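A Day at the Clalton Pickle and Preserve Fair

The car park at Clalton showground is a field, and the field was on a slope, so that everybody arriving for the preserve fair began the morning by watching their own car to see what it would do. Mine stayed put. I paid my entry to a man in a tabard who stamped the back of my hand with what was meant to be a gherkin and looked like nothing of the kind, and I was in by ten past ten with the queue for tea already out of the door.

I had been told to come by Bernadette Boyer, who judges the chutneys and has done so for 12 years with only one formal complaint. She had promised me a quiet word before the judging began. What I got was a quiet word about parking, and then she was called away because two entries in the green tomato class had the same label and neither owner would give way.

The fair fills three sheds. Shed One is the competition. Shed Two is trade stands, where you can buy jars, lids, funnels, muslin, more lids, and a sort of thermometer that clips to the side of a pan and costs more than the pan. Shed Three is demonstrations and the café, which share a floor and a sound system, so that the talk on setting points was interrupted every few minutes by the number of a jacket potato.

I did Shed One first, on the grounds that it would smell best before lunch. There were 600 jars on the tables, according to the programme, laid out on white paper in classes that had clearly been argued over for years. Marmalade is divided into thick, thin, dark, "any other citrus" and "gentlemen only", the last of which is apparently under review. Chutney has its own long wall. Lemon curd is kept away from everything else and gets its own steward.

The judging is open, meaning that you may stand behind a rope and watch somebody hold a jar up to the light. I thought I would last five minutes and stayed for nearly an hour. Bernadette and her colleague Tobias Strickland work in silence down the row, a clean spoon each time, and write things on small cards. The cards go out with the jars afterwards and are the best reading of the day. "Good colour. Wax disc upside down." "A brave use of cloves." "Would benefit from fruit." One piccalilli had simply been given the words "Oh dear" and a third prize, which tells you something about the rest of the piccalilli.

Tobias came over to the rope during the break and explained air gaps to me. You want very little space between the top of the jam and the lid, and he can spot an idle filler from the end of the table. He said this looking at me quite hard. I've given him jam in the past.

The green tomato business, by the way, was settled by opening both. One was apple.

Shed Two was warmer and more expensive. The busiest stand belonged to Turnura, who make a jar with a lid that closes by a quarter turn and have built an entire company on being pleased about it. The young man there let me open and shut one as often as I liked. It does make a nice sound. I bought four, which I did not need, and then a rack to keep them on, which I needed even less. Next door, Zhong were selling crocks for fermenting cabbage, big brown handsome things with a water channel round the rim to keep the air out, and the woman running the stand had the sense to have one on the go. People leaned in, sniffed, reeled back and bought one. I have never seen a better piece of salesmanship.

Lellel had the corner by the fire exit and a rather gloomy display of vinegars. I felt sorry for them and tried all of them in order, a mistake I would urge you not to repeat on one slice of toast. The damson was very good. The one with seaweed in it is presumably for somebody.

Lunch was a cheese roll with a choice of 200 pickles, or so the chalkboard claimed. In practice there was a long trestle of open jars left over from last year's entries, and you took your chances. The man ahead of me had a system, working from left to right with a lolly stick, and held up the queue so badly that a second queue formed on the other side of the trestle, moving in the opposite direction. They met at the pickled walnuts. Nobody wanted the pickled walnuts, so it passed off peacefully.

After that I sat through two demonstrations. The first was Darius Kivi on quick pickles, by which he means cucumbers and onions you can eat the same evening. He is tall and unhurried and slices radishes while looking at the audience, and the front row clearly found this hard to bear. His rule is equal parts vinegar and water, a spoonful of sugar, half that of salt, and then anything you like out of the cupboard. Somebody asked how long they keep. He said he had no idea, his children ate them. Somebody else asked whether you could use malt vinegar and he said that you could, in a tone that closed the matter.

The second was Bouchra Radwan on preserved lemons, and this was the part of the day I would have driven twice as far for. She cut the lemons nearly into quarters, packed the cuts with salt and pushed them down into the jar with the heel of her hand until the juice came up over them. There was no cooking and hardly any talking. Then she brought out a jar she had put up in May, passed slivers of the rind along the rows on a saucer, and the whole shed went quiet apart from the announcement of jacket potato forty-one.

She was good on the kitchen side of things too. Most people who give up on preserving, she reckons, give up over the mess and never get as far as disliking the result. Clear the table before you start. Put away the cereal, the post and whatever you were going to deal with later. Have your jars on one side and your fruit on the other, and leave a space in the middle that you defend from your family.
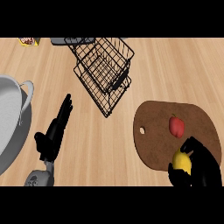
I wrote all that down and underlined "defend". My own method has been to begin with the marmalade and look for the jars once it reaches setting point, and I have the hob to show for it.

There was meant to be a third talk, on mould and when to worry, but the speaker's train had been cancelled and the slot was filled with the raffle. The raffle took longer than either demonstration. First prize was a preserving pan, second prize was a larger preserving pan, and there was a good deal of muttering about that. I won a bottle of the seaweed vinegar.

Prizes were given out at four. Best in show went to Agnese Rimkutė for a redcurrant jelly so clear that the steward had put the programme behind it, and you could read the small print about dogs. She had never entered before and had come mainly to bring her neighbour, whose rhubarb and ginger was not placed. I did wonder about the drive home. The organisers announced that they had sold 1,000 tickets, their best year yet, and everybody clapped and then tried to leave through the same gate.

A few practical matters if you are thinking of going. The field is muddy by the afternoon and sandals are a poor idea. Bring cash for Shed Two, where the card machines work only near the door. Entries for next year's classes have to be in writing and the form is available from the showground office, which is open on Tuesday mornings if the light is on. Tea is from the hatch on the left. The hatch on the right is also tea but they will send you to the one on the left.

I got home with five jars, a rack, the vinegar and a card from Tobias with the words "fill to the top" on it. The lemons are in one of the Turnura jars on the windowsill now, under salt, and I'm told to leave them alone for a month.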